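Terner hand-held grippers, a review after some months in our office

Posted 10 July 2023

I work at Dillbridge, in the team that prepares small goods for shipping. Our company wants to give part of the sorting work to robot arms, and before this the arms must learn from people. For this purpose we received 8 sets of the Terner gripper. You hold it in the hand, pick up things with its two fingers, and it records how you did it.

I am not an engineer, so I will write only about how it is to use it for a working day.

Grip

The fingers have yellow tips, and these are the best part of the product. They hold a thin packet well if you come to it from the side. Round bottles are more difficult. With a tall smooth bottle I had to slow down very much, and my first week was full of bottles rolling to the floor. We tried also the older Ticona model, and it was worse for bottles but better for flat bags, I must say.

Weight and comfort

For the first hour it feels light. After three hours my wrist did not agree. I am right-handed and I now change hands after every 40 picks, which the manual does not mention. The handle is too thick for small hands, and two of my colleagues have put tape on it to hold it better.

Working at the table

We work with mixed items on a plain white table: packets, bottles, a glue gun, a plant in a small pot. I advise to leave wide spaces between them in the beginning. When two people work at the same table, agree first who takes what.

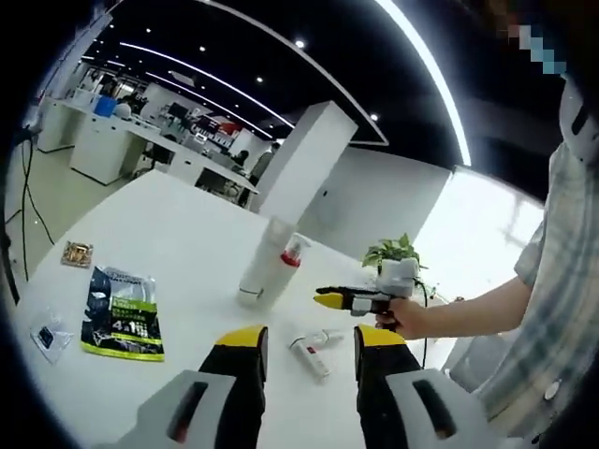 What changed for us

Before, I packed with my own hands and did not think about it. Now I must think how I take each thing, and this makes me tired in a different way. The pay is the same. Management promised that the packing team will keep its size until September, and after that we do not know. I would like a clearer answer.

Price and service

One set costs 79 dollars per month to rent from Sastbridge. A broken finger was replaced in 3 days, without questions.

My rating: good tool, heavy handle. I would rent it again, but with a thinner grip.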